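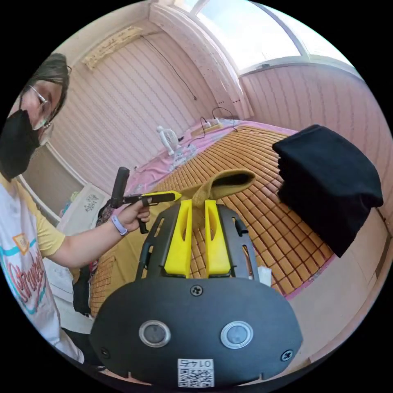

3.2 Data collection

Demonstrations for the Fuludwood set were recorded in private homes with hand-held grippers, without a robot present. Each operator works with two grippers, one per hand, and each gripper carries its own camera. The fingers are the same parts that are fitted to the Detano arm at test time, so contact geometry does not change between recording and playback.

Figure 3. Recording at a bed covered with a tile mat, viewed from one gripper. A second gripper is held by the person at left. A folded fabric item lies just beyond the yellow fingers.

Operators recorded in sessions of some 20 minutes, with a break between sessions. They were told what the end state should be but not which hand should move first. Furniture, bedding and lighting were left as found. Episodes in which a gripper lost tracking for more than 2 seconds were dropped; the remaining 97 percent were kept, including those with failed grasps followed by a second try.

Gripper width and pose were resampled to the camera rate before training. The time offset between left and right streams was estimated once per session, following the Muvstead procedure, and treated as constant. Sessions recorded in February used an earlier trigger spring and are marked as such in the metadata. We did not correct for the difference.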